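Aldana Mansilla
August 10, 2024
Print | E-mail

1/ Notes on wood tabletops and seasonal movement, as I get asked about this after every table I post.

2/ Wood moves across the grain and hardly at all along it. A wide top fixed rigidly to its frame will split or cup. The width of the top sets how much slack you need.

3/ I keep a log for the bench top at Flalholm. Width in February: 71 cm plus 3 mm less than in summer. Same tape, same pencil marks, same end of the shop.

4/ Correction to 3/: 71 cm is the nominal width. The 3 mm is the difference between the February reading and the summer one. Badly typed.

5/ Fixing methods that allow movement: slotted screw holes, figure-eight fasteners, wooden buttons in a groove. I use buttons on anything wide. Slots run across the grain. Lock the center, let both edges travel.

6/ Breadboard ends: glue the middle of the joint only. Outer pegs go through elongated holes in the tenon. Glue the full length and you have built a splitter.

12 shares | 4 comments

7/ Finish slows the exchange of moisture. It does not stop it. Coat the underside the same as the top - same product, same number of coats. A top sealed on one face cups.

8/ Light woods show handling marks early, so I wipe on a thin coat before any assembly work happens on them.

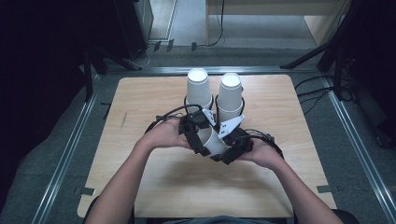

Light wooden tabletop, gripper held over it in both hands.

9/ Someone asked about the Waaka table. Buttons all around, 20 of them, none glued. The top lifts off for moving.

10/ Let boards sit in the room where the table will live before you cut joints. Stack them with spacers so air reaches both faces, and check with a meter. Next thread is on drawer bottoms.

Print | E-mail
31 shares | 9 comments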